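Print this page | E-mail this page

Section 2: Setting up your Ilik gravity filter

By Conall McGrath

You've got the box open, the packing paper is all over the kitchen and you want a glass of water. Hang on a bit! The first setup takes most of an evening, mainly waiting, and after that you hardly have to think about it. I've set up more of these than I care to admit (my own, my mother's, both my sisters') and this is the order I do it in now.

If yours is the older Britia model, the steps are the same except for the spigot, and I'll point that out when we get there.

What should be in the box

Upper tank, lower tank, lid, spigot, a little bag of washers and wing nuts, and 2 filter candles wrapped in plastic. Leave the candles wrapped for now. They pick up hand soap and cooking oil like you wouldn't believe, and the taste hangs around for weeks.

Fitting the spigot

1. Wash both tanks and the lid with warm water and a drop of mild soap. Rinse until there's no soap smell left at all.

2. Slide one rubber washer onto the spigot thread, then push the thread through the hole in the lower tank from the outside.

3. Put the second washer on from the inside, then the nut. Finger tight first, then a quarter turn more while you hold the spigot straight with your other hand.

4. Britia owners: yours has a flat washer and a cone-shaped one. The cone goes inside with the narrow end pointing at the wall of the tank. I had mine backward for a whole winter and kept a dish towel under it.

5. Fill the lower tank until the water is well over the spigot hole and leave it 13 minutes. Run a dry finger under the nut. If it comes away wet, empty the tank, give the nut another small turn and try again.

CAUTION: No pliers on the nut. The plastic thread will strip, and then you're ordering a new spigot from Ó Ceallaigh and waiting for the mail.

Priming the candles

6. Wash your hands, rinse them really well, and unwrap the candles.

7. Scrub each one lightly under cold running water with a clean, soft brush. The water will run cloudy. Keep going until it mostly doesn't.

8. Hold the tan priming washer against the faucet, press the candle stem up to it and turn the cold tap on low. Keep it there until the outside of the candle beads up with sweat all over, top to bottom. It's oddly satisfying to watch.

9. Drop the candles through the holes in the upper tank, washer inside, wing nut underneath. Snug is enough.

Note: If your faucet has one of those pull-out sprayers, unscrew the head before you try priming. I didn't, the first time, and had to change my shirt.

Picking a spot

10. Put the filter on something flat and strong. A full one weighs a lot more than you expect, so fill it where it's going to live. Keep it out of direct sun or you'll be scrubbing green stuff off the walls by summer.

11. The spigot needs to hang past the edge of the stand or sit high enough to get a cup under it. The Grisedo stand is the right height for most mugs, and the short wire one that came with mine only suited small glasses, so I gave it away. 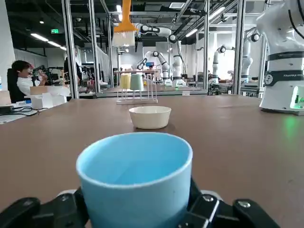
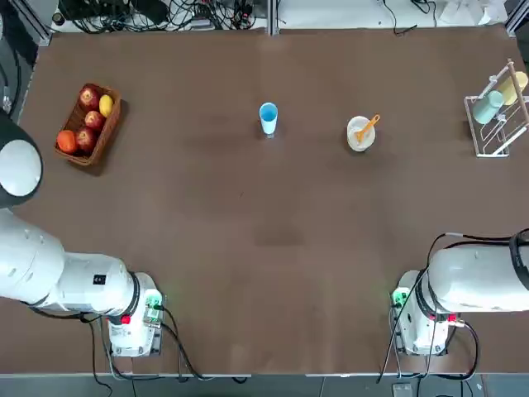
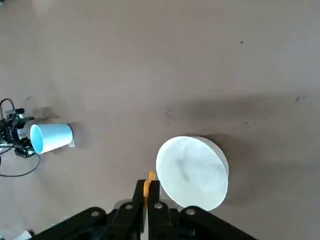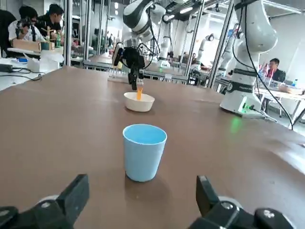

12. Fill the upper tank with cold water, put the lid on and let the whole lot drip through overnight. That first batch isn't for drinking - water your plants with it, or mop the floor. In the morning, run it off through the spigot a cup at a time and check that it flows evenly. A tall plastic cup that's wider at the rim than at the base, like the light blue one standing on the table in the last picture, is the kind I'd use for this, and I'd keep the opening right up under the spigot so it doesn't splash. If the flow sputters, lift the lid, let some air in and try once more. Then fill up again, throw that batch out too, and the third one is yours to drink.

Looking after it

Scrub the candles when the drip gets slow. Mine need it every couple of months, but our water is hard and yours may be kinder. Replace them after 112 fills of the upper tank. I keep a pencil tally on a card taped to the back, and it's a mess, but it works. Going away for more than a few days? Empty both tanks, leave the lid off to one side and let the candles dry on a rack.

Tank washers and spare wing nuts are listed in Section 5.

Related pages

Section 1: Choosing a tank size
Section 3: Slow drip and what to try first
Section 4: Cleaning hard water scale off the spigot
Section 5: Spare parts list
Notes for Britia owners

Contact | Copyright Conall McGrath | Back to top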